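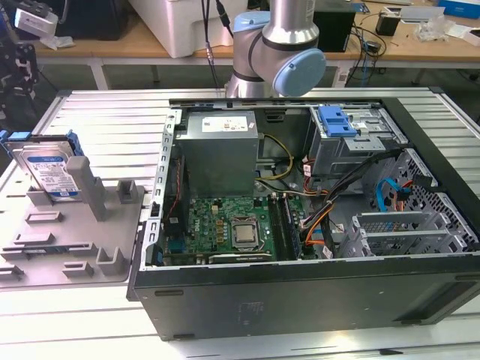
Tower on its side, panel off, cooler off the processor.

Home | Kitchen | Garage | Workshop | Computer Corner | Ask Us | Older Tips

Cleaning and Quieting an Old Desktop: Which Tips Hold Up

Every March the same advice goes around. Your computer is slow because it is dusty. Your computer is loud because the paste under the cooler has dried out. Buy this can, this brush, this little tube, and it will run like the day you brought it home. I have been cleaning out other people's desktops for long enough to doubt most of that, and I keep a notebook, so below is what I have found with the popular tips. Some are fine. A few are a way of selling you things.

Tip: "Dust is why it's slow"

Maybe. Heat can make a processor throttle itself, and dust can cause heat. But before you open anything, install one of the free temperature monitors and write down the numbers, once while the machine is idle and once after 30 minutes of whatever you normally do with it. If the numbers look ordinary, cleaning will get you a cleaner computer and the same speed. Slow machines of that age are mostly short on memory or still running off a spinning hard drive. No brush fixes that.

A reader, Grímur Briem, wrote in to say his office tower got "twice as fast" after a cleaning. I asked what else he did that afternoon. He had also uninstalled two antivirus programs.

Tip: "Use the household vacuum"

You will hear that this is certain death by static, and you will hear from people who have done it for years with no trouble. I believe both camps are guessing. I don't do it, mainly on account of the hose, which is clumsy and likes to pull at small plugs and jumper caps. A soft paintbrush, one inch wide, and a hand bulb of the kind sold for camera lenses will do the job. Take the tower outdoors if the weather allows. Hold each fan still with a finger while you blow it out, or the blades will spin up and wear on the bearings.

Canned air works too. It's also expensive for what it is, and if you tip the can you spray cold liquid on the board. I went through 5 cans one winter before buying the bulb.

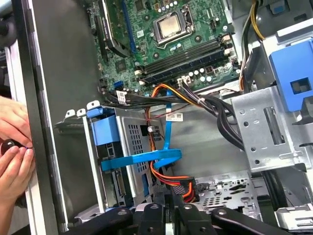 Tip: "Change the thermal paste every year"

I can't find any good reason for yearly. If you have the cooler off for some other job, then yes, clean off the old paste and put on new, every time. If the cooler is on and the temperatures are normal, leave it alone. More boards get hurt by people prying off a stuck cooler than by old paste.

When you do have to take one off, run the machine for a few minutes first so the paste softens, shut down, switch off at the wall and pull the cord. Loosen the screws a little at a time, going corner to corner. Twist gently before you lift. If it won't twist, wait and warm it again. Wipe with a coffee filter and rubbing alcohol, the 90 percent kind if the drugstore has it.

As for which paste, I compared two. The Ulside tube cost three times as much as the Stustano, and in my own tower the difference was too small for me to swear to. One machine and one kitchen thermometer for the room is no laboratory, so take that for what it's worth. A dab the size of a pea in the middle is plenty. I have seen long arguments over dots, lines and crosses, and I have never seen one of them settled.

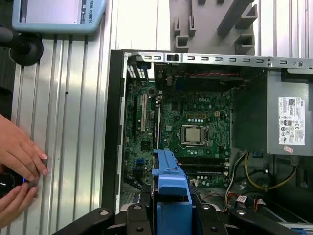

What does matter is seating the cooler flat and tightening it evenly. A crooked cooler with the finest paste in the world will run hot. Check the temperatures again afterward and compare them with what you wrote down. If they went up, take it off and start over.

Tip: "Rub the memory contacts with a pencil eraser"

An old one, and I half believe it. Erasers are gritty and they leave crumbs. Pulling the module out and pushing it back in, firmly, until both latches click, seems to cure the same complaints by itself. Do that first. If the computer still beeps at you, try the module in the other slot before you rub anything on it.

Tip: "Add more fans"

Hiếu Quách, who swaps parts with me, once talked me into a Hafþórsson fan kit with 8 little rubber mounts and a speed knob. It moved more air. It also made more noise, so I turned the knob down, and then it moved the same air as before. Cleaning the fan I already had would have been free.

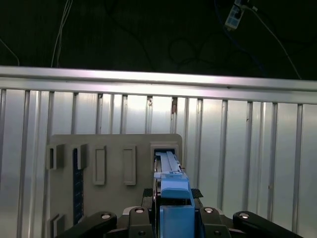 If your tower really is loud, find out which part is making the noise before you spend a dime. Listen close through a cardboard tube, keeping hair and sleeves well clear of the fans. A steady whoosh is air. A rattle is often a loose screw or a cable touching a blade. A grinding fan needs replacing, and the size is usually printed on the hub. Leave the power supply shut whatever it sounds like. If that's the noisy part, replace the whole unit.

The Seten foam mats sold for quieting cases I can't recommend or condemn. I put one under a tower on a hollow desk and the hum dropped. Then I tried a folded bath towel on the same desk and heard no difference. Keep the towel away from the vents.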